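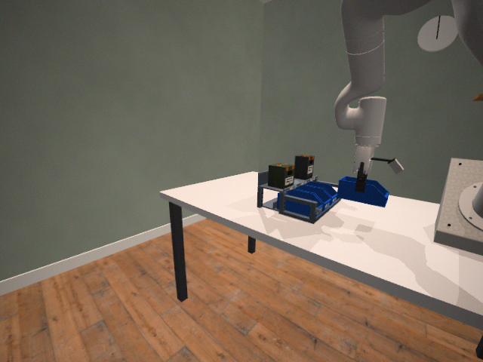 Re: Sim eval vs real eval – which one do you trust for bin placement?

Posted in: Forum > Manipulation > Methods & Results
6 min read

ketth_dan
OK posting this fast before I lose the numbers. We're scoring checkpoints in sim now and only taking the good ones to the real arm. Same policy, same task: box off the rack, into the blue bin. Render at the top is our current scene, the one with the wood floor and the green walls.

Ran 18 checkpoints. 900 sim episodes each, fresh seeds, bin pose jittered. Then 27 real trials each. Rank order mostly agrees. Top 6 in sim are the top 6 on hardware, just shuffled. Absolute success rates do NOT agree – sim is way too generous.

So the claim is: sim is fine for picking a checkpoint, bad for reporting a number. Tell me why I'm wrong.

pelican_arm
27 trials each is thin. Two checkpoints that differ by one success, you're calling that an order?

ketth_dan
No, that's why I said shuffled. I don't trust the order inside the top group. I trust the cut.

pelican_arm
Then say "cut" in the title. Half the people here will read it as rank correlation.

Also did the person running the real trials know which checkpoint was loaded?

ketth_dan
For the first batch yes. After that the loader script picks at random and hides the name. Should rerun the first batch, I know.

zhutapea
Zulkifli Hutapea here, from the Traltov side. We tried the same thing in October and got the opposite. Our sim winner was close to worst on the real table. Took a while to find out why: the policy was keying on the shadows. In sim the arm's shadow always landed in the same place on the white top. Real lab, lights move, people walk by, it fell apart.

Your table has big soft shadows across it too. Are you randomizing the light or is that one fixed setup?

ketth_dan
Light direction and brightness both randomized per episode. Wall color too, a bit. Floor stays the same wood. Table stays white, the real one is white.

zhutapea
Floor I would vary. Cheap to do. A lot of your view is floor and wall, depending on where the camera sits. Knots and scuffs in a texture make nice landmarks and the policy will happily use them to work out where it is.

gripless
Disagree a little. If the real floor never changes then landmarks on the floor are legit information. You want the sim to match the deployment room, so match it. Randomizing everything just gives you a dumber policy.

zhutapea
Only if your real floor has the same knots in the same spot. It doesn't.

gripless
fair

moth_and_motor
Does anybody care about the labels? The boxes have those little white stickers but the print is mush. If the task ever becomes "pick the box with THIS label" you're dead at that texture size.

ketth_dan
Not reading labels. Policy gets a box index. But yeah we'd need better textures for that, it's on the list.

moth_and_motor
k. Then the two boxes look nearly the same at low res, dark body, orange on top. How does it tell them apart, position only?

ketth_dan
Pretty much position. Swapped them as a test and it goes to the slot, not the box. Not proud of it.

pelican_arm
That should be in the first post!! It changes what you're measuring. You're comparing sim and real on a slot-reaching policy. An easy policy will transfer nicely and make your sim eval look better than it is.

ketth_dan
Hm. Yes. Ok. That's a good point and I don't have an answer today.

halasz_fan
Has anyone run the Halász style pairing for this? Match each real trial with a sim trial from the same start pose, then compare failures one by one instead of comparing averages. We did it on a smaller set and it was much more useful than a correlation number. You see stuff like: sim fails by dropping, real fails by clipping the bin wall. Same score, totaly different policy behavior.

ketth_dan
Like this a lot. We log start poses on both sides so it's doable. Our failures, from memory: real arm catches the rim on the way down. Sim sometimes gets away with the fingers grazing the bin side, contact is too forgiving. That's probably most of the gap.

zhutapea
Stiffen the bin contact and rerun before you write anything. Thin plastic walls with ribs are a pain, everyone models them as one slab. Check the collision mesh and not the visual one. Ours had a nice sloping rim in the render and a plain box underneath.

ketth_dan
...just looked. Plain box underneath. Ugh

gripless
lol there's your paper

pelican_arm
So the result could be: bad collision mesh still gives the right cut. I'd find that intresting, if it holds after you fix the slot thing. Report both meshes.

moth_and_motor
What are you rendering with, the Lumeo plugin? Speed for 900 episodes?

ketth_dan
Lumeo yes. Overnight for the whole set on one machine if I drop the resolution. Full res takes much longer, didn't see a difference in the cut so I stopped bothering.

halasz_fan
Did you check that per checkpoint or only on the average?

ketth_dan
Average. Sigh. Adding it.

To-do so far:
- new collision mesh for the bins
- train with box positions swapped
- blind rerun of first batch
- floor textures varied, and one run with it fixed for gripless
- paired starts, failure types by hand
- low vs full res, per checkpoint

Will post when the mesh runs are done. Keep the complaints coming.

gripless
put me down for "fixed floor wins" please

zhutapea
Put me down against. And send the start poses over if you can share them, I'll try them in our scene – different arm but the bins are close enough to be worth a look.

ketth_dan
Can do, cleaning up the file first. It's a mess.

Contact the moderators | © Ketthorpe Robotics Forum | Back to top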